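Filed under: Grippers & End Effectors > Faults and Near Misses

Jaw won't let go after a long hold

ribbedpad
Hutero controller, firmware 207, Baker jaws. Closes fine, lifts fine. Ask it to open after a hold of more than 14 seconds and it thinks about it, then squeezes harder. I have made plum jam on a lab bench. No error code, naturally. The log says "release OK."

kestrel_56
Encoder slip. Mine did the same in April. Tighten the pivot screws and stop buying Baker.

ribbedpad
Tightened. Still jam.

moto_grannie
It isn't slip. Slip gives you a late open, and yours is closing. Somebody swapped the sign on the hold current, and the timeout adds torque when it should take it away. Check line 756 of the Grellell config.

kestrel_56
I've run 1,000 cycles on that config and never saw it.

moto_grannie
With holds how long?

kestrel_56
Two seconds. Fine.

Thakur_fan
Can we talk about the safety side? A jaw that tightens on "open" is a finger problem long before it's a fruit problem. Put a hard cutoff on the supply where your other hand can reach it. And please don't test the fix with your thumb, I've read this forum.

ribbedpad
Cutoff is going in tonight. Thumb is retired. Line 756 does have a minus sign that looks lonely, so I'll flip it and report back.

moto_grannie
Start with something firm. Plums tell you far too late. Citrus has some give and you can watch the peel, then an apple if you're feeling brave. Two of these going at once over one cloth:
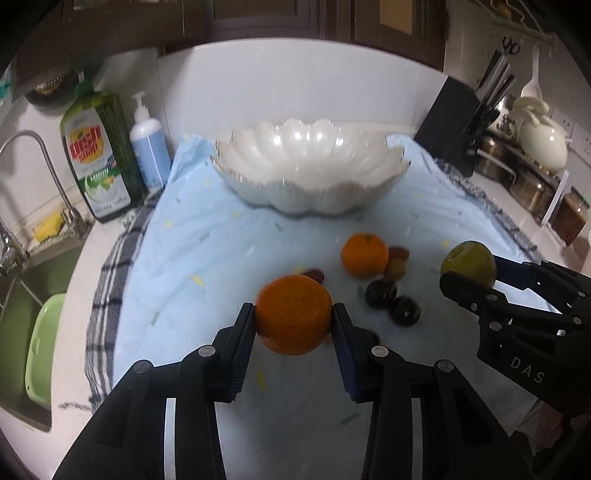
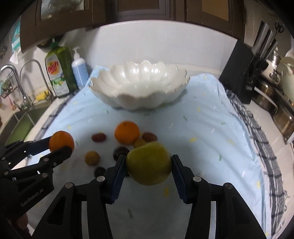

Faults and Near Misses: replies, continued

kestrel_56
I'd still do the screws first.

ribbedpad
Sign flipped, 20-second hold on an orange, opened on the first ask. Log says "release FAILED." I'm leaving it.

Thakur_fan
Please don't leave it.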